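Round poker mat slides on a tablecloth and chips end up off the edge
Posted in: Games & Hobbies > Table Setup
Ieva Uibo, 12/03/2025

I use a small green Texas Hold 'Em mat on a table that also has to serve for meals, so the tablecloth stays on underneath. The cloth is printed cotton, fairly smooth. The mat creeps toward whoever is dealing, and chips set down near the rim end up on the cloth. 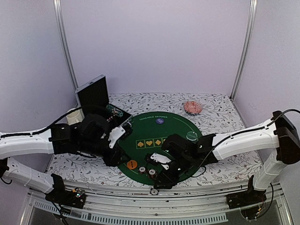 Mat on the cloth, with one chip past the lower edge.

I don't want to glue anything to the mat. Table top is 80 cm deep. Is there a standard way to hold a mat on fabric, and is there a better layout for the chips? We play with 18 chips per person, in mixed colors.

Evaristo Marchetti

There are two separate slip surfaces, mat on cloth and cloth on table. Find out which one is moving before buying anything. Put a strip of masking tape on the bare table at the cloth hem, play a few hands, and check whether the hem has shifted. If it has, clamp the cloth with ordinary tablecloth clips on all four sides and test again.

If the mat alone moves, cut a piece of open-weave rubber shelf liner 2 cm smaller than the mat all around and lay it between mat and cloth. Wash the liner first, as the dust it ships with reduces grip. I have used the Pava liner since June on a similar cloth with no visible creep. Solid vinyl liner does not work on fabric.

Rosario Lombardi

just take the tablecloth off? works for me

Lucrezia Bianchini

Agree with Evaristo on the liner. On layout, the printed card boxes across the middle should be reserved for the community cards, and the chips kept out of them entirely. Bets go between the boxes and the rim, player stacks go off the mat.
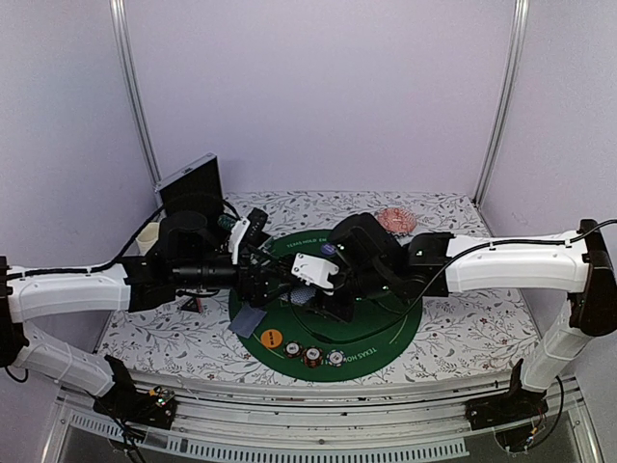

Cloth tension matters more than the liner if the fabric is light. A loose cloth forms a small ridge in front of the mat each time someone leans on it, and the ridge tips any stack beside it. Pull it flat from the corners before setting the mat down. With a print like yours, thin gray branches on white, a low fold is easy to miss by eye, so run a hand over it. For the stacks, a shallow tray per player is enough. The Daltovgate trays weigh roughly 1160 g loaded and stay put on cotton. Anything lighter needs its own square of liner.

Ieva Uibo

Tape test done. The hem did not move, so it is the mat. Ordering liner.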